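Home Issues Authors Contact
Search this journal Enter keyword Go

3. Rehearsing the Build in Simulation

3.1 The model house

The Jirkus arms were assembled in a shared workshop whose members had, by August, grown tired of having their shins used as test obstacles. We therefore moved door and floor trials into a simulator, Zirkonard, where a collision costs only pride. Sadia Malik modeled the rooms over two evenings, and her taste in flooring should not be held against the results.

Each trial used two arms on a single base, driven with the same control code we run on the bench. Kamran Butt wrote the reach planner; Iqra Shaikh wrote the part that stops it. We ran nine starting poses, five of which the planner's author considered unfair. They were kept.

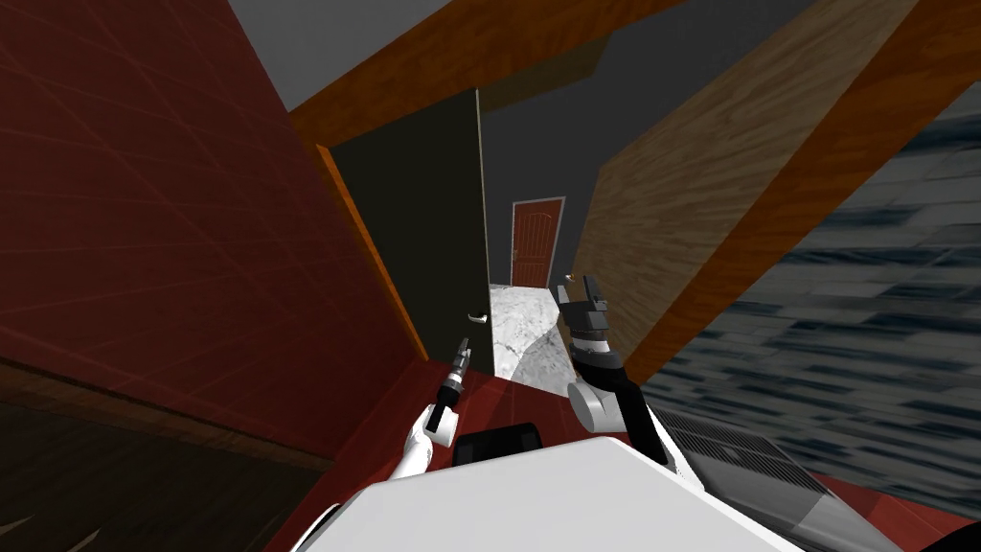
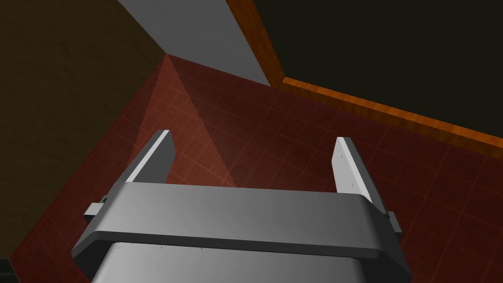
Figure 2. Simulated views from the Zirkonard house: the two arms near an open door and hallway (first), and a parallel gripper over the tiled floor with nothing between its fingers (second).

Why rehearse in a simulator when the real arms are sitting on the bench?
A bad command can be replayed and fixed before it reaches hardware that takes an evening to repair.

3.2 What carried over

Reach limits transferred well. Friction did not, and we spent longer tuning it than we spent building the base. Talha Shaikh argued for measuring the finger pads on a kitchen scale, a method we report here with some reluctance, as it gave better values than our own. Cable drag was left out of the model entirely, an omission the physical cables have brought to our attention. Settings for the finger pads are listed in Section 4.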